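Clokside Laundry Net, Fine Mesh, Size 34
Article no. 797
Made by Voß, sold by Clokside

The Clokside net protects delicate clothes in the washing machine. It is made from a soft polyester mesh with very small holes, so the water and the detergent pass through easily, but buttons and hooks stay inside. We sell this net since many years and it is still the one which our customers order again most often.

The zip runs along the short side. At the end of it there is a small elastic pocket. Please push the slider completely under this elastic before washing, otherwise it can open during the spin.

What fits inside
Size 34 is made for thin knitwear, blouses, tights and underwear. Three light shirts are a good filling. Please do not fill the net to the top, the clothes need space to move. For bed linen or thick pullovers we recommend the larger model Pokimer, which has a second seam on all sides.

Care
Wash up to 60 degrees. Do not iron. The net can go in the tumble dryer on the low programme, but it dries in the air very quickly also. If there is fluff in the corners, turn the net inside out and rinse it under the tap.

Delivery and returns
Orders are packed in our warehouse in Trutitz. Unused nets can be sent back within 14 days. For reasons of hygiene we cannot accept nets which were already washed.

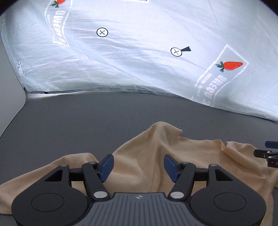 Clokside Household Catalogue, Issue 3, page 14

Light cotton in beige or cream should be washed separately from dark things, also when it is inside a net. The mesh does not stop the colour. Close all zips on the other garments too, and turn printed shirts to the inside before you put them in.

Available colours: white, grey
Contents: one net
Spare slider: on request, please give us the article number

Page last changed: 9 November 2025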